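Flitstead Repair Evenings
Category: Workshop news
Posted 09/07/2023 by Mahsa Hashemi
Last updated: same day, to correct the room for the next session

Processor swaps: what we covered at the desktop evening

The last session was given over to desktop computers, and mostly to one job, taking a processor out and putting another in. Several members had asked for it after the memory upgrade evening went well. It is a slightly more nervous job than memory, but the steps are few and most of the trouble comes from hurrying.

We had two cases to work on. One was an old office machine from Dulov, the accountants on the high street, who were clearing out a store cupboard. The other came from the Kermani family and had been shutting itself down after a few minutes of use. Both were stripped, looked over and put back together during the evening.

Before opening anything, switch off at the wall, pull the lead out and hold the power button in for a few seconds. Touch bare metal on the case before you reach inside, and again whenever you have been away from the bench. We have wrist straps in the blue drawer if you prefer one.

The cooler comes off first. If the computer still starts, run it for a few minutes beforehand so the old paste softens a little, then shut down and unplug. Loosen the screws a little at a time, working across the corners. Once it is free, twist the cooler gently before lifting. Pulling straight up on one that has stuck is how sockets get damaged.

Clean both surfaces with isopropyl alcohol and a lint-free cloth. Kitchen roll leaves bits behind. The Skurneo wipes we bought in November are nearly finished and I have ordered another box, 60 to a pack.

Then the socket itself. Release the lever, open the retention frame and lift the processor by its edges, straight up. On boards where the pins are in the socket, keep fingers, sleeves and cloths well away from them. The pins are very fine and a bent one can stop the whole machine from starting. Look for the small triangle on the corner of the chip and match it to the mark on the socket before lowering the new one in. It should sit flat under its own weight. If it doesn't, lift it out and look again - never press it.

A processor that is out of its socket needs somewhere safe to wait. A tray is best, well back from the edge of the bench, and the socket shouldn't be left open any longer than it has to be. 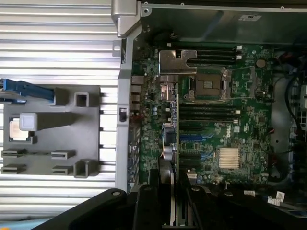

Gwil wrote in afterwards to say that he always puts the plastic socket cover back on if he stops for tea, and that he keeps the covers from new boards in an old tobacco tin for this purpose. He also asked how much paste to use. A blob the size of a small pea in the middle is plenty for most desktop processors, and the cooler will spread it as you tighten down.

If you are thinking of an upgrade at home, check the board maker's list of supported processors first. The same socket does not always mean the chip will work, and some boards need a BIOS update while the old processor is still fitted.

The tool fund stands at £169 after the paste and cloths were paid for. The next session is on laptop hinges and will be in room 3, upstairs, as the hall is booked. Please bring your own small screwdrivers if you have them - ours are getting worn.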